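Jollard says its new planner can clear a table. The numbers need a closer look

August 5, 2024

By Yaa Agbenyega

Jollard released version 3 of its Mimley planning software this morning, along with a claim that robot arms running it can now handle "everyday tabletop work" without a programmer writing out each step. The company has said something close to this before. In June it used nearly the same words for the previous version, which customers found needed a good deal of hand tuning before it would pick up a cup on a table it had not seen.

Mimley sits between a vision model and the arm's motor controller. It takes in pictures from cameras at the wrist and above the table, decides what is worth grabbing, and produces a path that is supposed to keep the arm from hitting anything on the way. The new version plans in short pieces and checks the camera again after each one. Older versions made one long plan and stuck to it, even if a plate had moved in the meantime.

Jollard puts the success rate at 83 percent over 2542 trials. That sounds solid until you get to the appendix, where 1214 of those trials turn out to have been run in simulation. The company does not give separate scores for the simulated and physical runs. Asked for them, Olumide Okonkwo, who leads the planning team, said the split would be "misleading without context" and that a longer report was on its way. He did not say when.

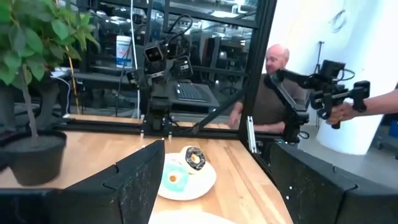
Food is where a lot of these systems come apart. A planner can work out a fine route to a donut and still leave a thumbprint in the frosting, and Mimley has no sense of how hard the fingers are pressing. It sends a target width and trusts the gripper to stop there. Okonkwo said force limits can be set in a configuration file, one value per object type. Somebody has to write that file, and the person writing it is doing the kind of work the release says is no longer needed.

The definition of success also deserves a second read. A trial counts as passed if the object ends up inside the goal area within the time limit. Being dropped into the goal area counts. So does landing there upside down. Jollard's engineers defend this as a test of planning alone, and there is a case for that, but the front page of the release says nothing about it.

Adebayo Oyewole, who runs software for the packing firm Dumitrescu, tried an early build on two of his arms. He liked the re-planning and called the new log viewer "the best part of the whole thing." He was cooler on perception. Shiny plates confused the depth estimate on his line — the arm would stop short, look again, and stop short again until it timed out. His team went back to fixed pick positions for anything glossy.

Jollard says a fix for reflective surfaces is in testing. Its rival Jastside made a similar promise for its own software and has yet to ship it.

Mimley 3 is free for labs and sold by the arm to everyone else. The evaluation scripts are included in the download. The raw logs from the trials are not, though Okonkwo said the company is "open to requests." We have sent one.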